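OK so a few people have asked how the small claims thing went and I kept saying I'd write it up and then not doing it. Kettle's on, so this is me writing it up. Long thread, sorry, mute me if you need to.

Background for anyone new. I booked a firm called Etari to do the food for my mum and dad's anniversary do last October. Paid a £900 deposit. They cancelled on me with 9 days to go, by text, and then kept the deposit. That's the whole dispute. Everything after this is just me getting cross on paper.

Their line was that the deposit was "non-refundable in all circumstances". Which, fine, if I'd cancelled! I hadn't cancelled! I had a hall full of aunties to feed and was ringing round every curry house in the county.

(We got fed, by the way. Zulema Godoy from my old work made rice in pans I'm fairly sure she borrowed from a school. I still owe her a proper dinner.)

So I wrote to Etari. Polite letter. No reply. Wrote again, less polite, with a date by which I wanted the money and a line saying I'd start a claim if it didn't come. I got an email back which called me "hun" and said the matter was closed.

I think "hun" did it. I'm not a suing sort of person. I once ate an entire wrong pizza so as not to make a fuss.

You can do the claim online. You put in who you are, who they are, how much, and a short box for why. I filled the box in with a massive rant, went to bed, came back in the morning and deleted nearly all of it. What was left was dates and amounts, and a sentence saying they'd cancelled and I hadn't.

There's a fee, it goes up with the size of the claim, and you get to add it on to what you're asking for. If you're on a low income you can ask for help with it. Look that up before you pay because I know someone who didn't and was kicking herself.

First thing I nearly got wrong: who I was suing. The van says Etari. The website says Etari. The invoice, in tiny grey letters at the bottom, says Risadard Ltd trading as Etari. If you put the wrong name on the form you can end up with a lovely judgment against something that doesn't exist. Read your invoices, people, right down to the crumbs.

They defended it. I don't know why I was shocked, I suppose I thought an envelope from the court would frighten them into paying. It was two paragraphs and it mostly said I was a difficult customer. I read it out to my sister and she said well, which bit of that is wrong.

Next you get asked if you want to try mediation. I said yes. It was done by phone, and you don't speak to the other side at all, the mediator rings you, then rings them, then rings you. I took the calls sitting in the car outside the big Taltico because it was the only place I could get a signal and some quiet.

Can't tell you what was said, it's confidential and I'm trying to be good. Can tell you it didn't settle. I'd still say do it, it costs you a bit of time and you come off the phone knowing much better what you're really arguing about.

Then a long, long wait. Months. Every time a brown envelope came I had a small heart attack and it was the water bill.

When the notice finally arrived it gave us a hearing date of 17 April 2018 and a list of instructions. What to send, who to send it to, by when. I stuck it on the fridge and went at it with a highlighter. I can't stress this enough, the instructions ARE the job. If it says send your documents to the other side by such a day then that's what you do, even if the other side have been calling you hun.

My bundle came to 29 pages. I'd been told to number them all so I did it by hand in the bottom corner, then found the contract was in the wrong place and did it all again. Contract, bank statement with the payment on it, every text and email in date order, my two letters, proof of posting, and a statement from me.

The statement is just your story with the paragraphs numbered. I asked someone at the free advice session at the library to look it over and she crossed out every "disgusting" and every "frankly". It was a lot shorter after that. It was also much better, which stung a bit.
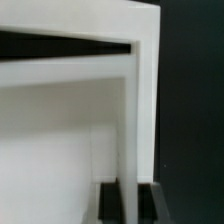
Malathi Rodrigues: did you need a solicitor for any of this? My brother's having the same trouble with a deposit and he's been told not to set foot in a court without one.

No, and I'm so glad you asked because that's the thing that puts everyone off! Small claims is set up so that ordinary people can do it themselves. You can bring a solicitor if you like, but the usual rule is that you don't get what you pay them back from the other side even when you win, so on a claim my size it could have eaten the lot.

I did ring one, a place called Rastogi, just to see. Very nice man, talked to me for a good while and then told me to keep my money and get my papers in order. I'd use them for anything bigger purely on the strength of that.

Tell your brother to find out first if there's a free advice place near him. And if his claim is complicated, or someone's been hurt, or it's a lot of money, then ignore me completely and get proper help. I'm a woman with a highlighter.

Right, the day itself. I'd got it into my head that it would be wigs. I'd bought a jacket. I got there stupidly early and went through the security bit, where they had a look in my bag and made me take a sip of my own water.

You find the usher, you give your name, and you sit down. The waiting area was full of people pretending to read their paperwork. Etari's owner was there already, sitting directly across from me, and we both stared very hard at a poster on parking.

She did come over, just before we went in, and asked if I'd take half. I'd decided before I left home what I'd say if that happened, and I'd really recommend doing that, because my knees had gone and if I'd been deciding on the spot I'd have taken a tenner and a sandwich.

The usher called us and it was a ROOM. Like a meeting room at work. A long table, a jug of water, and a district judge in an ordinary suit at the end of it with both our bundles in front of him. No wigs, no dock, no gavel (I've since been told there are never gavels here, it's all off the telly).

You call a district judge "Judge", by the way. I'd practised "Your Honour" in the mirror for a week. He didn't seem fussed.

He'd read everything. I want to say that loudly because I'd prepared a whole speech starting from the beginning of time, and he stopped me very kindly in the first minute and said he had the background, thank you, and could I turn to the contract.

Then it was just questions. When did you pay. Who cancelled. Show me the message where they cancelled. I had a page number for every single one and I felt like a GOD. All that hand numbering! He'd say "where do I find that" and I'd say the page and he'd go to the page.

He asked her the same sort of thing. He wanted to know what she'd already spent on our booking by the time she pulled out, and had she got anything to show for it. She said she'd ordered ingredients. He asked for the receipts. She hadn't brought them. He waited a bit, in case there was more, and there wasn't.

I felt a bit sorry for her then. I'd been picturing a villain all winter and she was a tired person with a carrier bag. She'd had a chef walk out, she said, which I hadn't known. If she'd rung me up and told me that at the time I think we'd have sorted it out between us.

He gave his decision there and then. He went through it out loud: what the contract said, what he thought it meant, why a term about me cancelling didn't help them when they were the ones who'd cancelled. I was scribbling it down and can't read a word of what I wrote. He gave me the deposit and the court fees. I'd also put in for the extra I spent on replacement food and I got only part of that, because I'd lost some of the receipts. So I can't be too smug on the subject of receipts.

I said thank you so many times the usher more or less steered me out.

Winning isn't the same as being paid, and I'd been warned about that. The order gives them a date. If they don't pay by then you have to go back and ask for it to be enforced, which is more forms and another fee, and it's up to you to chase, the court won't do it on its own.

Mine did pay, the day before it was due, in one go, with the reference "REFUND". Not so much as a hun.

Things I'd do differently: screenshot the texts straight away with the dates showing (I had to dig out an old phone for some of them). Keep receipts in one envelope. Eat breakfast. Not buy the jacket, it itches.

Things I'd do the same: the mediation, the highlighter, and taking my sister, who wasn't allowed to say anything and found that very hard.

A couple of you have messaged about claims against landlords. I don't know enough and the rules on tenancy deposits are their own thing, so please don't go off what I've said here. Ask at the library session, they had leaflets on it.

Malathi, I'll send your brother my blank contents page if he wants something to copy the layout from. Just DM me an email for him. I'm off to ring Zulema about that dinner.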